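Waratton Whiteboard Wipe-Down

A small collection about cleaning, clearing and resetting whiteboards

What this is

Waratton is a collection of short recordings of one very ordinary job: getting a whiteboard back to a state where the next person can walk up and write on it. That covers wiping, obviously, but also all the fiddly bits that go along with wiping. Taking down the sheet of paper from last week. Moving a magnet out of the way and putting it back. Folding a tissue over when one side of it has gone gray. Hunting for the one marker that still works.

We love this task! It looks like a single motion when you think about it from your desk, and then you stand in front of a real board and find that there are ten things to do before the first stroke. Boards flex. Old ink behaves nothing like fresh ink. Paper slides down, curls at the top, and gets in the way of your arm. We wanted a collection where all of that was left in, so we recorded a lot of it and kept the messy takes.

The release holds 3,016 episodes. Most are short. A few go on for a while (usually the ones with old ink), and we decided against trimming them.

What's in the folder

README.txt, the file you are reading
episodes/, one subfolder per episode
tables/episodes.csv, one row per episode, with task name, board name, room and outcome
tables/objects.csv, everything that could be stuck to, leaned on or set beside a board
notes/, free-text notes written right after recording, lightly cleaned up for spelling
splits/, the train, validation and test lists

Episode folders are numbered without gaps. If you find a gap, your download stopped early and you should run it again.

The tasks

We sorted everything into a handful of task names. They are the values you will see in the "task" column.

wipe_patch: clean one marked area and leave the rest alone. The area is written in the notes in plain words, such as "upper left" or "under the date."

wipe_all: clean the whole board. Starting point and direction are up to whoever is doing it, and people vary a lot! Some go in long rows, some scrub in circles, some do the edges first.

clear_then_wipe: take things off the board, clean, stop. Whatever came off stays off.

clear_wipe_restore: take things off, clean, put them back close to where they were. This is our favorite and also the one with the most failures.

dab: small corrections. One letter, one stray dot, the tail of an arrow. It needs a light touch and a corner of tissue.

Pull requests with better names for these are welcome. We went back and forth on "dab" for far too long.

The things on and near the boards

Nothing in the kit is special. We wanted items you could find in any office supply drawer, plus the things that end up on boards because people put them there.

Paper comes in several states: flat, folded once, folded and reopened, and crumpled. The crumpled sheets get reused across sessions, so they get softer and floppier as the collection goes on. If you sort by session order you can follow that happening, and it makes a real difference to how the paper sits when you lean it against something.

Tissues are plain white. We tried cloths early on and dropped them, mostly for the pleasure of having one wiping material that changes shape every time you pick it up. A fresh tissue holds a fold nicely. A used one wants to open.

Round items include balls in a few colors and some magnets. They work as obstacles in the wiping tasks and as things to put back in the restore tasks. 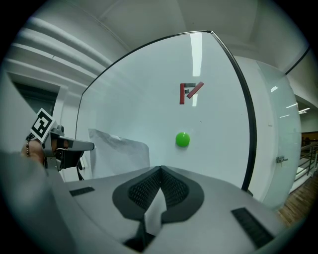

Photo: Waratton project. Free to reuse with credit under the terms at the end of this file.

A glossy green ball against white is about as friendly a target as you can get, and it leaves only a faint shadow on the board. Crumpled paper is a different story. White on white, with gray shading where the folds turn away from the light, it can be hard to tell where the sheet stops and the board begins. If you are training anything that has to find edges, start with the ball episodes and work toward the paper ones. You'll have a much nicer first day.

Glare

Please read this part even if you skip the rest. Glossy boards reflect ceiling lights, and the reflection can be a long, bright white stripe right where you want to look. We didn't move the boards to avoid it, and we didn't turn lights off. Real rooms have lights in them!

Stripes matter for two reasons. Faint marks can disappear inside a stripe, so a patch that looks clean may not be. And the stripe shifts as the viewpoint shifts, so a simple before-and-after comparison will report changes that never happened. The "glare" column in episodes.csv has three values (none, some, heavy), judged by eye. Two people did the judging and they did not always agree, so treat it as a hint.

The rooms

We recorded in three places, listed in the "room" column as Kirkon, Ospina and Bredinley. Those are our own nicknames for the rooms and they have no meaning beyond that.

Kirkon is the big one with the most daylight. Most of the wipe_all episodes come from there.

Ospina is narrow, so you stand close to the board and reach across. Dabbing in Ospina is great. Wiping the far edge in Ospina is a workout.

Bredinley has the oldest board, with ghost writing from years of use that will not come off no matter what you do. We count an episode there as a success when the fresh ink is gone. Ghosts don't count against you.

How outcomes were marked

Each episode carries one of three outcomes.

done: the area is clean to the eye and everything that had to go back is back.

partly: the area is mostly clean, or something went back in the wrong place, or a sheet slid after it was let go.

not_done: the attempt stopped before the end.

Of the whole set, 700 episodes are marked partly. We think those are the most interesting ones in here. There is so much to learn from a sheet of paper that holds for a moment and then slowly slides to the bottom of the board. Please don't filter them out without looking at a few first.

Splits

The test list holds 70 episodes, all chosen by hand so that each room and each task shows up. Validation was drawn at random from what remained, and train is everything else. No session appears in more than one list. Crumpled sheets do carry over between lists, as they were in use the whole way through.

Known problems

A few notes files are blank. The recordings next to them are fine.

The word "eraser" in objects.csv covers both the felt kind and the foam kind. We plan to separate them.

Early sessions use "clear" and "clear_then_wipe" for the same task. The table has been corrected but the notes still use the old word.

Ink color is missing for one stretch of Kirkon sessions. You can usually work it out from the footage, and if you do, send us the values and we'll add them!

Ideas we'd love to see

Someone should try predicting how many strokes a patch will need from the first look at it. Old ink and fresh ink can look alike until the first pass, so there may be a ceiling on how well that can go, but we'd be thrilled to find out where it is.

Another one: restore tasks with a long pause between clearing and putting back. Ours all happen in one go. And if anyone wants to label when a tissue gets refolded, we have a half-finished guide for that and would happily hand it over.

Changes

The January update added the glare column, fixed the clear_then_wipe naming in the table, and removed duplicate rows from objects.csv. No episodes were added or taken away, so numbers from the earlier release still line up.

Use and credit

Use it for research, teaching or your own tinkering. Credit it as "Waratton Whiteboard Wipe-Down" and mention which release you used. If you change the outcome labels, please say so wherever you share your version.

Questions go in the issue tracker. We read it on Friday afternoons, and bug reports with an episode number in the title get looked at first.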